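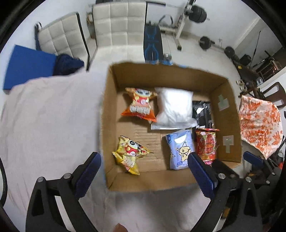 How full should a snack box be before it is taped shut?

Full enough that nothing slides when the box is tilted, with the lid flaps meeting flat and no bulge in the middle.

Packing check, mixed snack boxes
Site: Cárdenas packing room
Checked by: Boonmee Sombatkul
Second check: Efraín Correa
Date: 19 Jan 2019

Complete one sheet for each batch. Mark each line OK, Fix or N/A and write a comment if it is anything other than OK.

Box and table

1. Box is clean and dry inside, no torn flaps.
OK

2. Base is taped along the full seam and an inch up each side.
Fix. Tape was short on box 19. Re-taped before it went any further.

3. Sheet under the box is clean and lies flat.
OK. Change it at the end of the shift as usual.

4. Knives and tape guns are off the sheet while items go in.
OK

Items

5. Top and bottom seams closed on every snack bag.
OK. The orange and yellow bags need a proper look – they twist when handled and a crease can hide a split. Straighten the bag, press it lightly and listen for air.

6. Large white package goes in with its sealed edge where the packer can see it.
OK. The surface wrinkles a little and that is fine. Reject it only if the seal has lifted.

7. Black package checked for punctures.
Fix. The glossy wrapper throws the light back, so small holes are easy to miss. Turn it under the lamp. Efraín found one with a nick near the fold and it was swapped.

8. Red package has its crimped seam complete from side to side.
OK

9. Tissue pack has its opening label stuck down.
OK. The blue packs with the cartoon animal in the party hat pass the same check as the plain ones. If the label has lifted, do not press it back. Replace the pack.

10. Best before dates read and written on the batch card.
Fix. Two dates were missing from the card. Jhosep Salazar has added them.

Filling

11. Large package goes in before the small ones.
OK

12. No bare cardboard left showing in the middle when the box is ready to close.
Fix. Items tend to end up round the sides with a gap between them. Bring them in, then fill what is left with paper. Do not use extra snacks as filler, the weight on the label will be wrong.

13. Nothing heavy resting on a snack bag.
OK

14. Tilt test done both ways before taping.
OK. Done on every box in the batch of 40.

Closing

15. Allergen slip on top, printed side up.
OK. Slips are the July version. Old ones have gone in the recycling.

16. Outer label matches the batch card.
OK. Batch 431.

17. Stack no more than 2 high until collection.
Fix. One stack by the door was too high – moved to the side shelf.

Result: passed after fixes. Lines 2, 7, 10, 12 and 17 to be looked at again on the next batch. Hjalti Hafþórsson to order more wide tape from Cidix.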